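手もとに残る紙 港町ネルトポルトの暮らしと書きつけの記録

わたしたちの班がこのテーマにたどりついたのは、じつを言うとかなり遠回りをしたあとのことでした。最初は港の倉庫街の歴史を調べるつもりで、図書館にこもって古い地図ばかり眺めていたのですが、どの資料にも余白に誰かの小さな書きこみがあって、そちらのほうがだんだん気になってしまったのです。値段の計算、船の着く時刻、買い忘れないようにという覚え書き。そういうものを書いた人たちは今も町のどこかで同じように何かを書いているのだろうか、という話になって、気がついたら題目の変更届を出していました。表紙の絵が気に入って買ったリング綴じの小さなノートに、ごく普通の日の用事を書きとめる。そのくらい身近なところから始めてみたいと思います。

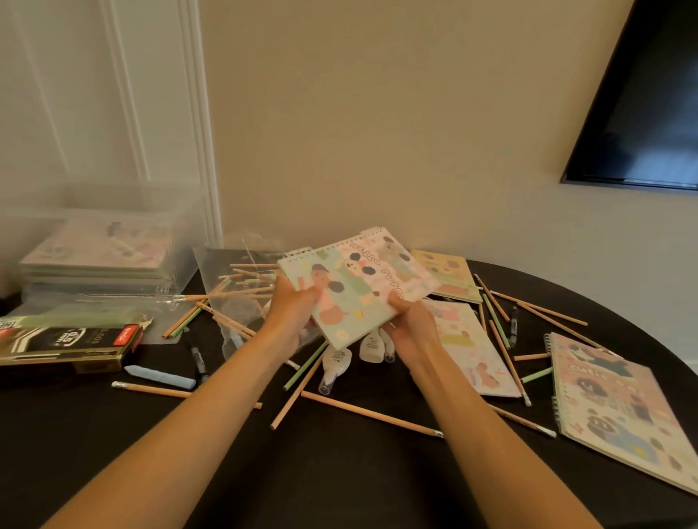
生活文化学科 地域記録ゼミ「紙と暮らし」班

提出日 2022年9月18日

調べたこと

ネルトポルトの旧市街には、紙を扱う小さな店が今も残っています。文房具店だけでなく、包装紙の店、帳簿や伝票を刷る印刷所、古本屋の片隅で便箋を売っているようなところまで入れて、わたしたちが訪ねることのできた店は14軒でした。どのお店でも、まず何が売れるかを聞き、それから、お店の人自身がふだん何に字を書いているかを聞きました。二つめの質問は指導のサルミーテ・ビーテ先生(Sarmīte Bite)が勧めてくださったもので、先生いわく、売り物の話だけだと在庫表を見せてもらうのと変わらないからとのことです。この助言にはあとで本当に助けられました。

というのも、売り物の話は短く終わることが多いのに、自分の書きつけの話になると、皆さん急に椅子を出してきてくださるのです。坂の途中にあるスカンデル紙店では、店主の方が引き出しを一段まるごと抜いて、中身を見せてくださいました。包装紙の切れ端を糸で綴じた手製の帳面がぎっしり入っていて、先代のころから、仕入れの控えも家族への伝言も全部そこに書いてきたそうです。牛乳を頼んでおいて、という一行のすぐ下に、大きな注文の取り消しの記録がある。仕事と家のことが同じ紙の上でまざっているのが、見ていてなんとも言えずいいものでした。

町の方々にはアンケートもお願いしました。質問は5問だけの短いもので、用紙は50枚刷り、店先や図書館の受付に置かせてもらいました。正直なところ半分も返ってくれば上出来だと思っていたのですが、余白にびっしり書いてくださった方や、用紙の裏に祖母の家計簿の思い出を綴ってくださった方もいて、集計の日は予定していた作業がちっとも進みませんでした。みんなで声に出して読んでしまうので、時間がいくらあっても足りないのです。

書く場所と、書くとき

回答を読んでいて意外だったのは、机に向かって書くという人が思ったより少なかったことです。台所の食卓、店のレジの横、停留所のベンチ、洗濯機の上。紙とペンは机にきちんと置かれているものだと、わたしたちのほうが思いこんでいたのでしょう。ある方は、冷蔵庫の前に立って書くのがいちばん字がきれいになると書いていました。理由はご本人にも分からないそうです。

書くときについては、朝という回答と寝る前という回答がきれいに分かれました。朝の人は用事の一覧を作ることが多く、寝る前の人は日記に近いものを書いているようです。ただ、朝に書いた一覧の端に、夜になってからその日の感想をひと言そえるという方もいて、この分け方もあまりきっちりとは当てはまりません。先生からは、表にまとめるときにこういう方を無理にどちらかへ入れないように、と注意を受けました。結局、表には「どちらとも言えない」という欄を作り、そこがいちばんにぎやかな欄になりました。

メッツさんの印刷所では、少し違った話を聞くことができました。こちらは代々、伝票や荷札を刷ってきたところで、港の仕事が減るにつれて注文も細くなり、今は結婚式の招待状や商店街のくじ引き券が主な仕事だそうです。紙の厚みは指で覚えるもので、見本帳はお客さんのために置いてあるだけだよ、と笑っておられました。試しに目をつぶって触らせてもらいましたが、わたしたちには厚いか薄いかくらいしか分からず、それでもメッツさんは辛抱強く、紙には目というものがあって、折りやすい向きと折りにくい向きがあるのだと教えてくださいました。この日のノートには、教わったとおりに折った紙の切れ端がたくさん挟まっています。

紙のまわりの品も、ずいぶん様子が変わってきています。包装紙の店では、贈り物の飾りに使う細いリボンや紙ひもに加えて、紙のストローや紙皿のような食卓まわりのものまで並べるようになったそうで、何屋さんなのかときどき自分でも迷う、という店主の言葉が印象に残りました。書くための紙と、包むための紙と、使って片づけてしまう紙。わたしたちの報告は最初のものを中心にしていますが、お店の棚ではどれも隣どうしに置かれていて、お客さんも特に区別なく手に取っていくのでした。
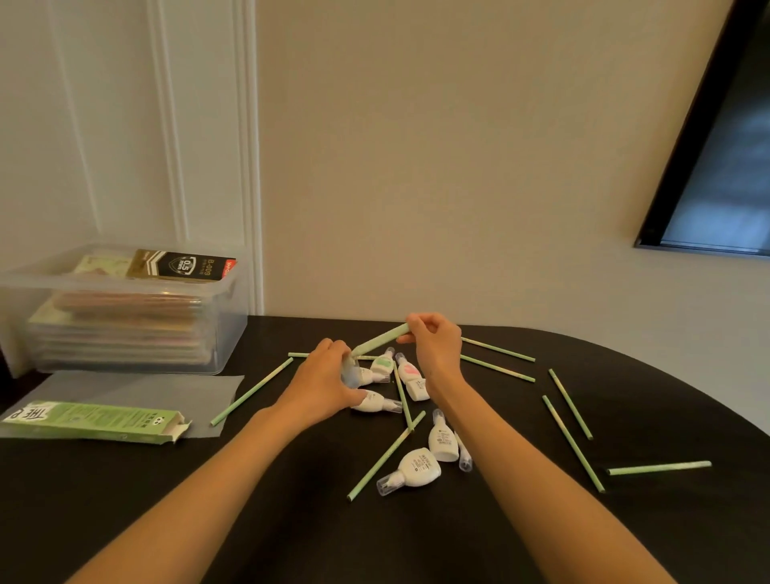
もう一つ、聞き取りのなかで何度も出てきたのが、捨てられないという話です。使いきったノートをどうするかという問いには、箱に入れて取っておくという答えが目立ちました。読み返すのかと重ねてたずねると、たいていの方は首を振ります。読み返しはしないけれど、あると分かっていれば安心する。引っ越しのたびに減らそうと思って、箱を開けて、閉めて、そのまま新しい家へ持っていく。班の中にもまったく同じことをしている者がいて、この項目の下書きだけは妙に早く仕上がりました。

反対に、書いたらすぐに捨てるという方のお話も忘れられません。エディエ喫茶店の方は、注文票の裏にその日気にかかっていることを書いて、店を閉めるときに丸めて捨てるのだそうです。誰にも見せないし、自分でも見ない。書いているあいだに気持ちが片づくので、紙のほうはもう用がないとのことでした。残すために書くものと決めつけて質問を作っていたわたしたちは、この方の前でずいぶん間の抜けた聞き方をしてしまったと思います。それでも温かい飲みものを出してくださり、夕方までお付き合いくださいました。

うまくいかなかったこと

反省もいくつか書いておきます。まず、若い世代の声があまり集まりませんでした。用紙を置いた場所が図書館や老舗の店先にかたよっていたためで、学校や駅の近くにも置かせてもらえばよかったと、あとになってから話しました。それから、聞き取りの録音をうっかり途中で止めてしまい、お話の後半を記憶だけで書き起こしたお店があります。書き起こしはお店の方に読んでいただき、違うところを直していただきましたが、そのときの言い回しの面白さはやはり戻ってきませんでした。紙の話を聞きに行っているのに自分たちは録音に頼りきりだった、というのは、先生にもやんわりと指摘されたところです。それ以来、聞き取りには必ず書く係を一人決めて行くようになりました。

もう一点、古い帳面の写しをどこまで載せるかでも迷いました。見せてくださった方が構わないとおっしゃっても、そこには亡くなったご家族の名前や、お金の貸し借りのことも書かれています。長く話し合ったすえ、今回は写しを載せず、内容もご本人に確かめたところだけを文章で紹介することにしました。読む方には少し物足りないかもしれませんが、どうかご了承ください。

これからの予定

10月には、旧市街の集会室をお借りして小さな展示を開きます。お店から預かった包装紙の見本や、昔の荷札、それからアンケートの余白に寄せられた言葉のうち、掲載のお許しをいただいたものを並べる予定です。会場には自由に書ける帳面も置きます。席は50人を超える方がいらしても困らないように、隣の部屋の椅子も使わせていただけることになりました。そんなに来るだろうかと班の意見は割れていますが、スカンデル紙店の店主さんは、ご近所じゅうに声をかけておくからと張り切ってくださっています。

最後になりましたが、お仕事の手を止めてお話しくださったお店の皆さま、用紙の裏まで使って答えてくださった皆さまに、心からお礼を申し上げます。聞き取りの全文は製本して学科の資料室に置きますので、お立ち寄りの際にはぜひ手に取ってご覧ください。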